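Sorting a box of small toy pieces

Most sorting guides want you to buy 3 trays and a label maker. I have yet to see a child read a label. Try this first.

Tip everything on to a pale, flat surface, where small bits show up.
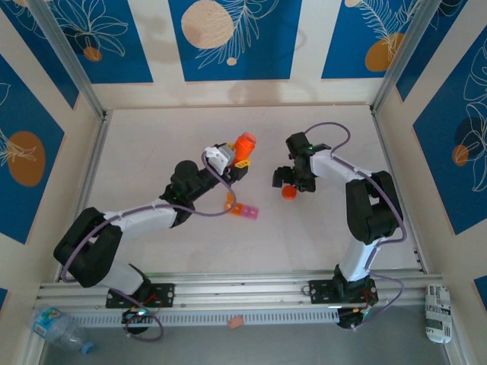 Bayram
Toys and storage editor, Holthorpe

Start with anything that might have a partner. An orange cup and a small round orange lid may look like a set, but try the lid before you believe it. Leave joined blocks joined, like the pink and orange pair.

Odd pieces go in one jar until January. I doubt you'll open it. Then give them away.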